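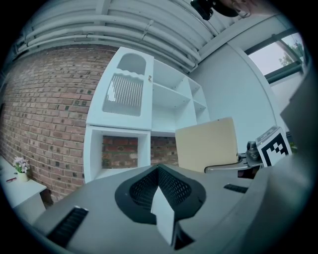
How do you clean gold lettering on a bottle without rubbing the gold off?
Annelies Reisinger

Want to get the dust off some old decorated bottles and bottle-shaped bits before they go on open shelves. Matt cream sort of finish, gold print on top. What's safe to use?

Cormac Cullinane
2,000 posts

Dry soft brush first, then a cotton bud barely damp with plain lukewarm water. Dab, dont rub. Dry straight away with another bud. No vinegar, no bicarb, no metal polish, no magic sponge. Gold print usually sits on top of the surface and comes off a lot faster than you'd think. Do a tiny bit round the back before anything on the front.

If it smears gold on the bud, stop. Brush only from then on.

Harish Tripathi
139 posts

Agree with most of that. I did a pair of decanters from my aunt with washing up liquid and a flannel and lost half a rim in one go, so listen to Cormac. Only thing I'd add, pad the sink or don't use the sink. Folded towel on the table, bottle lying on it, work one side and then roll it. Keep the stopper seperate if there is one, the gold round the neck goes first where people grab it.

Also don't soak. If there's a paper label or cork or glue somewhere you can't see, you'll find out the hard way.

As for shelves, bottom or middle, at the back. Mine are on a Bullus unit, screwed to the wall, and I still don't trust the top. Kitchen is the worst room, the grease gets on everything and then you're cleaning twice as much, which is what does the damage.

Annelies Reisinger

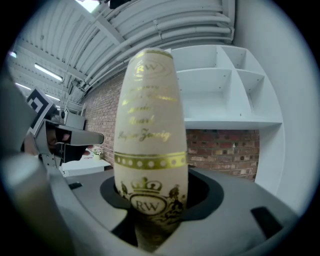 Brushing went fine on the plain ones, so thanks both. It's the fussier ones I'm nervous about now. Tried a make-up brush, new, the fluffy sort, good for flat areas but useless round raised or busy stuff. The big worry is the cream one with RW in a gold oval near the top, and all that curly gold writing under it. Can just about make out what looks like Stefan Zweig on the lowest line, the rest is beyond me. Then there's the gold band with the white dots, and a crown and RW again lower down. Do I do the dots one at a time?? And is the writing more delicate than the band or the same? No idea what it's made of or how old it is, it came with a box of other things. Not fussed about value, just don't want to be the one who wrecks it.

Mariama Yakubu

Writing first, I'd say, while you're fresh and your hands are steady. Thin lines have less to hold on with than a wide band. Go along the strokes with a small dry watercolour brush, size 2 or so, not across. Leave the damp bud out of it completely for the lettering unless theres actual grime.

Dots, don't bother one at a time. Brush round the band in one direction, turn, carry on. If muck is stuck next to a dot use a dry bud with the fluff rolled tight to a point.

Take your rings off. Bracelet too. I scratched a Penard vase that way, years ago, still annoyed.

And once it's on the shelf leave it be, couple of times a year with the brush is plenty. Out of direct sun if you can. If you ever want to know what it is, ask in the identification bit with a clear view of the base, they're quick over there.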